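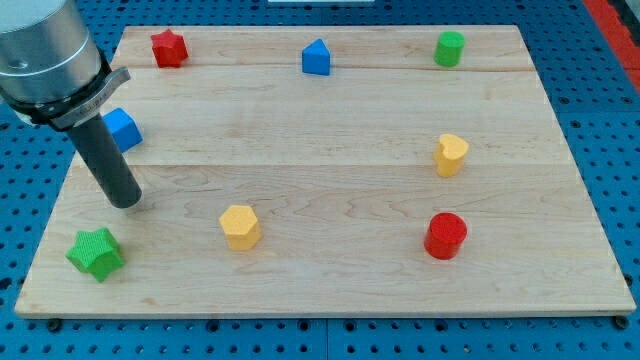

Search the manual
Type a term and press Enter

4.3 Teaching the work surface and block classes

Before the planner will accept a push target, Flita needs three things: the pose of the board in the robot base frame, a table of block classes, and a tool model for the rod. Carry out the steps in the order given. The procedure applies to Flita 2 and to controllers running the Urketti driver.

1. Stop any running policy and set the controller to Manual. The status line must read IDLE.

2. Open Setup > Tool and select Rod, single. Enter the tool length measured from the face of the collar to the end of the tip. Do not include the tip radius; it is entered separately.

CAUTION: A tool length entered too short will drive the tip into the board on the first move. Keep one hand on the stop button during steps 3 to 5.

3. Jog the tip to a point near one corner of the board. Lower it in the smallest increment until it just meets the surface, then press Record. Repeat for the other three corners.

4. Press Fit plane. If the residual is shown in red, delete the worst point and record it again.

5. Set Hover height and Push height. The tip travels at hover height between pushes and drops to push height only when a contact move has been planned.

Note: Push height must be less than the height of the lowest block in use. The planner does not check this.

6. Open Setup > Perception and load the class table. Each entry is a pair of colour and shape, for example "yellow, heart" or "green, star6". Both fields are required. Two blocks may share a colour or a shape but not both.

7. Place the blocks well apart on the board and press Capture. Grab 600 frames with the arm parked, then a second set with the tip over the board. The second set is used to train the occlusion mask.

8. Check the overlay. Every block should carry one label and one outline. If a cylinder is labelled as a hexagonal prism, raise the edge threshold by 2 and capture again.

9. Press Save as scene. The file is written to the Golestani folder unless another path has been set.

Note: Blocks behind the rod or collar are held at their last known pose for 336 ms and are then marked LOST. The planner will not push a LOST block. To change the hold time, edit track.hold in the scene file and restart the perception node.

CAUTION: Do not move the board after step 4. If it has been unbolted for any reason, repeat from step 3.

Comments (3)

hetero_user
Step 4 went red every time until I found the tool length was wrong. Might be worth a line.

Edeltraud Dreßler
Added to the list for the next revision. Error 7 in the log points to the same fault.

mkp 10/11/25
Does track.hold accept 0?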